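Every April I promise to clear the linen cupboard, and every November Despina asks how it went. So the cupboard at Skandstead was emptied on 14th November, under supervision, and what follows is the pick of it. Captions are mine. Complaints should go to Emanuel, who owns most of the blankets and has defended all of them.

## The top shelf

Mostly tablecloths, bought for a party of more than 414 guests (according to Emanuel) or a christening (according to everyone else). Two had never been unfolded. They were ironed in the shop and have been creasing at their leisure ever since.

## The white and the fleecy

Soft folds, a bluish sort of white, and a bit of beige fluff in the corner keeping its distance. Dorin voted to keep the fleece before he had been asked. 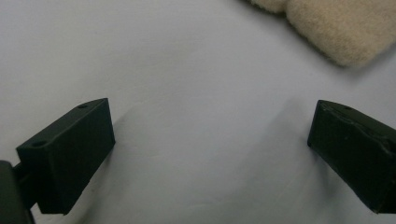

## The middle shelf

Pillowcases, in the loosest sense. Zhuoran paired them by colour, then by size, then went to put the kettle on. The odd ones have gone in a bag marked "odd ones", and the bag has gone back on the middle shelf.

## The bottom shelf

Home of the Rullow blanket, which weighs as much as a calf and is about as easy to fold. It took two of us and a short argument about corners. Underneath was the receipt for the ironing board, and a sock.

## Going, if anyone wants them

Curtains, lined, for a window we no longer have. One bath mat of strong character. Ask Despina, and bring your own bag.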